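The patient hand

Rutilio Aguirre makes tea before he makes conversation, so it was well past ten in the morning before I got to see what I had come to Magbanua to see, and by then I had heard a good deal about his roof, his bicycle and the best way to put a processor into a computer without bending anything.

That last one is his work. For the past few years he and his colleague Decha Boonyarit have been teaching a robot arm to build desktop machines, and the method they have settled on, which they call Vikik, has a rather homely idea at the heart of it. Most robots of this sort learn by copying. A person guides the arm through a job again and again, the computer studies the recordings, and with luck the arm picks up the habit. The trouble, as Boonyarit explained to me with great patience and two biscuits, is that people who are good at a thing never show you how to get out of a mess.

"If all your lessons are perfect, the robot has never seen a crooked chip," she said. "So the first time it meets one, it just carries on pushing."

With Vikik, then, a share of the lessons are spoilt on purpose. The person at the controls comes in a shade too far to one side, or with the part tilted, and then puts it right, slowly, while everything is recorded. The learning program is told to pay most attention to the putting right. They collected 2,629 of these lessons over one long winter, and Aguirre says he still sees sockets when he shuts his eyes.
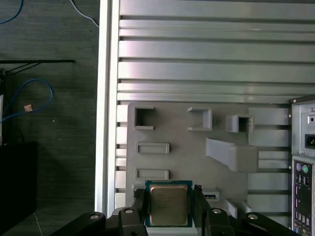 Much of what the arm knows, it knows from a small camera down by the wrist, which travels with the fingers and sees the job from very close up. The team tried a second camera high on a stand and found it helped less than they had hoped – by the time things got interesting, the hand was usually in its way. They practise on plastic stand-ins for the motherboard, too, which can be knocked about all afternoon without anybody wincing at the cost.

And does it work? Rather well, I think, though both of them are cautious people. In their latest set of trials the arm placed the part properly in 82 per cent of attempts. An older version, trained only on tidy lessons, would often get close and then stick there, nudging away at the same wrong spot like a bee at a window. The new one backs off, lifts a little, has another look and comes down again. I found I was holding my breath each time it did this, and I noticed that Boonyarit, who must have watched it more often than anyone alive, was holding hers as well.

There is plenty left to do. Memory sticks are harder, cables are harder still, and a change in the light from the window can put the whole thing off its stride. Aguirre hopes to start on cables in September, once he has finished with the roof.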